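Simulated wrist camera: yellow cube lost by the color segmenter on its top face
Tarnero Users Forum, Perception and Planning 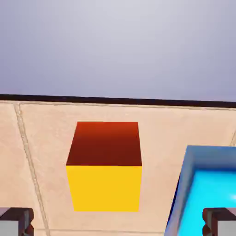
Giorgia Melis

Posted March 7, 2022

Our group is evaluating the Tarnero perception module on a cube-to-container task in simulation. The segmenter applies a fixed hue threshold for yellow. It accepts the front face of the cube and rejects the top face, which renders in a dark reddish brown. The resulting mask covers the front face alone, and the centroid handed to the grasp planner is displaced toward the camera.

Over 1,000 simulated episodes with randomized cube positions, the planner rejected or missed 199 grasps. The blue container is segmented without difficulty, even where the right finger overlaps it. I would appreciate advice on whether this should be corrected in the renderer or in the perception module.

Corrado_Parisi
Please state which version of the module is in use, and whether the threshold is applied in RGB or in HSV.

Giorgia Melis
Release 2, HSV. Saturation and value limits are at their defaults.

Fahad Sial
The renderer should be corrected first. A top face that dark beside an evenly lit front face suggests that the light placement or the surface normals require review. I recommend exporting the normals for the cube mesh and comparing them with the collision geometry. Adjusting the perception module to accommodate a faulty asset will cause difficulty when the asset is later repaired.

P_Kelmendi
I respectfully disagree with Mr. Sial. Physical cells also produce uneven shading, and a segmenter that depends on one hue band will fail there as well. In the Donati cell we replaced the threshold with a small learned mask, trained on randomized lighting. The planner was left unchanged.

Fahad Sial
Randomized lighting is appropriate once the baseline scene is known to be correct. The original post does not establish that it is.

Cinzia Ruggiero
Two further points for consideration.

The planner need not rely on the mask centroid. The dimensions of the cube are known, so a pose can be fitted to the front face and the grasp point derived from it. Cuto has a fitting routine for boxes which accepts a partial mask.

I would also advise against simply widening the hue band toward red. The tabletop is a warm beige, and under a redder light it may begin to enter the mask. A minimum saturation limit would be required.

Corrado_Parisi
The pose fit is sound when the front face is square to the camera, as it nearly is in the posted view. At steeper angles a single face leaves the depth poorly constrained. I would request the depth channel before adopting that approach.

Giorgia Melis
Thank you all. I have exported the normals as Mr. Sial requested. The top face of the cube was inverted in our asset file. With the face corrected and the same seeds, failures fell from 199 to 8. All 8 occurred with the cube close to the container wall, where the planner finds no clearance for the right finger.

P_Kelmendi
That is a useful result, although I maintain that the threshold should be replaced before the work moves to hardware. Are the remaining failures reported as collisions or as timeouts?

Giorgia Melis
Collisions, in every case. I will open a separate thread under Planning and attach the Skoltska log files there.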